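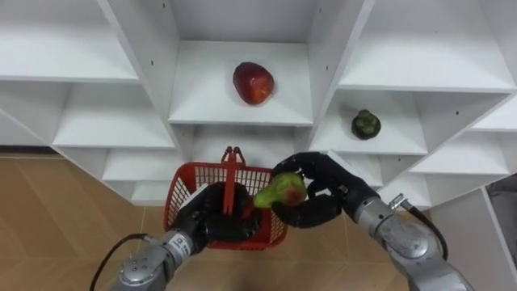
The shop called Eltum opened in February with one rule about fruit: every piece gets a place to itself. The owner, who spent 17 years in ordinary produce departments before going out on her own, still gets excited talking about it.

"I was raised on the heap," she says, laughing. "You build a mountain of oranges, somebody pulls the wrong one, and you spend your lunch break crawling under the potato bins. I loved those mountains! But I never really looked at an orange until I set one down by itself."

We are talking in the back of the shop, over tea, with a crate of pears open between us. She keeps picking them up and turning them over. The ones she likes get lined up on the table by her elbow, and by the end of the hour there's hardly room for the cups.

The idea came from a stationery store, of all places. She was buying envelopes and noticed the cubbies behind the counter, the kind with a square for every size of paper. "I stood there thinking, what if that was a quince? What if you walked in and there was one quince, and you could go right up to it?" She bought her first set of white cubbies the same week, secondhand, from a yarn shop called Jokley that was changing its fixtures.

White was the only color she considered. Wood looked lovely with lemons, she says, but it swallowed anything brown or dark. She is especially fond of what a white shelf does for a mangosteen. "People walk past them in a bin because they look like nothing much, these dark little balls. Put one on white and suddenly everybody sees the leaves on top. It's wearing a hat! Then they ask what's inside, and I get to tell them about the white segments, and we're off."

Apples she approaches differently. She goes for the ones with some streaking in the skin, and she has a weakness for a crooked one. "A perfectly round apple could be made of wax. Give me one that leans a bit."

Doesn't all that empty shelf bother her? She shakes her head before I've finished asking. The stock is kept in the cold room, and customers fill a basket from there once they've made up their minds out front. A supplier at Orbán, where she gets most of her apples, told her she was throwing away good selling space. She sent him home with a bag of his own fruit and he has been back 2 times since.

The upkeep is mostly wiping. Every morning she goes over the boards with a damp cloth, then a dry one, starting at the top so that the crumbs of leaf and stem come down ahead of her. Anything with a soft spot goes into the kitchen for jam. She changes the display whenever a new crate comes in, and she admits to moving a single plum between squares for most of a quiet afternoon.

"My sister thinks I've lost it," she says. "But she came in last week and bought 7 persimmons, and she doesn't even like persimmons."

Next on the list is a low shelf for children, at a height where they can reach in and smell things. She already knows what goes in it first: a quince, if she can find a good one.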